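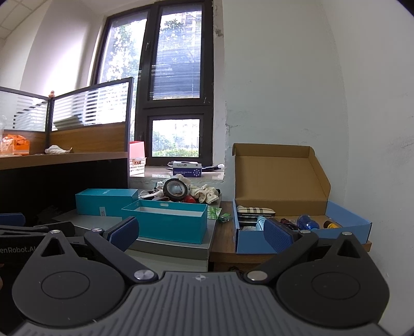

dilanic
Posted 3/15/18
Has anyone here ordered the dried porcini from Tomano since they changed the bag? I paid for the 30 ounce bulk pack and I'm not convinced it's the same product. I keep mine at work, since the kitchen at home gets steamy, and I went looking for a proper container this morning. There's a closed turquoise box with a white label sitting on top of the gray metal cabinet, and something like that would do, but I'm not sure I want to spend more money protecting mushrooms that smell like cardboard. The bag says "wild harvested" and gives no country. The old one did. Am I being picky?
Dilani Chowdhury

mossylog
You're not being picky. "Wild harvested" with no origin is a phrase that costs nothing to print. Did you soak any yet? Dried porcini should hit you when the hot water goes on. If you have to put your nose in the bowl they're old.

dilanic
Soaked a handful for 30 minutes. Brown water, a little grit at the bottom, weak smell. The risotto was fine but my husband asked if I'd forgotten the mushrooms.

Pat_in_Vamalstead
I've bought the same bag twice and had no complaints. People expect dried mushrooms to taste like a steakhouse. Use more of them, and pour the soaking water in too. Half the people who say theirs have no flavor threw it down the sink.

mossylog
She said it smelled weak in the bowl, Pat. Pouring weak water into rice doesn't make it strong.

Pat_in_Vamalstead
And I said use more.

mossylog
At that price?

kettle1644
The lot number is worth a look. Mine is 1117 and it was decent, mostly whole slices, pale on the inside. A friend got a different lot and it was half crumbs. I suspect they buy from whoever is cheap that season and the bag stays the same.

dilanic
No lot number that I can find. There's a best by date, October of next year, and that's it. The pieces are small and dark, some nearly black at the edges. I saved the water, Pat. I'm not new to this.

Pat_in_Vamalstead
OK, fair. Dark edges can just mean they dried them too hot. I'd still eat them.

grits_and_gravy
Sakville market has a guy who sells dried ones loose, and you can smell them before you buy. He swears he picks them all himself. I've never seen one person pick that many mushrooms, so take that how you like. They taste good though.

mossylog
Same guy told me his morels were local in October. I walked off.

grits_and_gravy
Could have been dried in spring?

mossylog
They were fresh.

kettle1644
On the storage question, skip any box unless it seals. Glass jar, tight lid, dark cupboard. Freeze them for 2 days first if you're worried about bugs. I don't believe in those little "freshness" packets people sell for pantry stuff, I tried them and saw no difference.

Alvarado_Ana
I use the packets and I do see a difference – my slices stay crisp instead of going leathery. But we're very humid here. And if they smell like cardboard now, a jar won't bring anything back. I'd ask Tomano for a refund and say why.

dilanic
Wrote to them at lunch. Got an automatic reply thanking me for my interest in their mushrooms. I'll grind the rest into powder with salt and put it on popcorn or in gravy, and I won't be ordering the big bag again. If they tell me the country I'll post it.

Pat_in_Vamalstead
Powder is a good idea. Sift it, the grit gets worse when you grind it.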